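# 餐具沥水与归架记录

本目录收录厨房餐具归架的照片和说明文字,内容限于盘子、沥水架和铺在下面的台布。杯子和刀叉另放在 `cups/` 和 `cutlery/`,不在这里。

## 内容

- `photos/`:照片,共 400 张
- `notes/`:每组照片对应一个文本文件,写明用了哪个架子、哪套盘子
- `layout.md`:台面摆放约定
- `CHANGES.md`:改动记录

照片分 6 组,按台布和沥水架的搭配来分,不按拍摄先后。组名由架子代号加台布颜色组成,例如 `black-mint`、`steel-grey`。

## 地点

两处厨房:Protanik 的员工茶水间,和 Grundia 楼下的公用厨房。茶水间台面窄,架子只能靠墙横放;公用厨房的桌子大一些,架子四面都能走到。两处的光线差别明显,茶水间只有顶灯,公用厨房下午有侧光。比较盘子颜色时请看同一处的照片,跨厨房比较不可靠。

## 餐具

盘子以圆盘为主,有素色的,也有带彩边的。来源有两批:一批是 Bhatt 的旧餐具,尺寸不太统一;另一批是后来从 Wellon 补的,边沿较薄,叠起来比较稳。两批混着用,`notes/` 里只在能确认的时候才写批次,不能确认的写“未知”。

有缺口的盘子没有剔除,文件名末尾加 `_chip`。

## 摆放约定

1. 先铺台布,拉平,再放沥水架。
2. 大盘竖着插进架上的槽里,盘面朝同一个方向。
3. 暂时不上架的盘子平叠在台布上,放在架子前面,与底座之间留一点空隙。
4. 同一叠里大盘在下,小盘在上。
5. 接水盘每次用完倒空,擦干后装回。

第 3 条改过一次。原先写的是放在架子旁边,后来发现茶水间没有这个宽度,统一改成前面。改动之前的照片没有重拍,所以 `steel-grey` 组里两种放法都有。

## 沥水架

黑色的那个由金属丝架和塑料接水盘组成,盘槽是弯成一道道弧形的黑色金属丝,适合放大圆盘。接水盘有好几层台阶,缝里容易积水垢,要用小刷子顺着台阶刷。薄荷绿底白色细格的台布归在 `black-mint` 组。
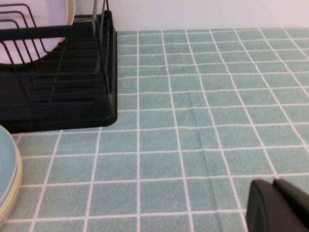
钢色的架子槽距更窄,厚边的盘子插不进去,要隔一格放。汤盘在两个架子上都站不稳,目前一律平叠。

台布用久了会缩水,格线也会跟着变形,请不要拿格子当尺子用。需要尺寸的话,`layout.md` 里有两个架子的长宽,是用卷尺量的。

## 标注

每张照片有一行简短说明,字段如下:

| 字段 | 含义 |
|---|---|
| `rack` | 架子代号 |
| `cloth` | 台布颜色和花纹 |
| `upright` | 是否有竖放的盘子 |
| `stacked` | 是否有平叠的盘子 |
| `remark` | 其他,可空 |

盘子只露出一部分也算有。颜色按肉眼所见填写,没有对照色卡,浅蓝和浅灰之间偶有出入。

## 已知问题

- 公用厨房有一组照片下午偏黄,未校正。
- `remark` 字段写法不统一,有的用句子,有的只写一个词。
- 1 月之前的说明里“底座”和“接水盘”混用,指的是同一个东西。

## 使用

可用于内部培训材料和摆放说明。转给别处时请连同 `notes/` 一起给,单看照片分不清批次。更正请直接改对应的文本文件,并在 `CHANGES.md` 里加一行。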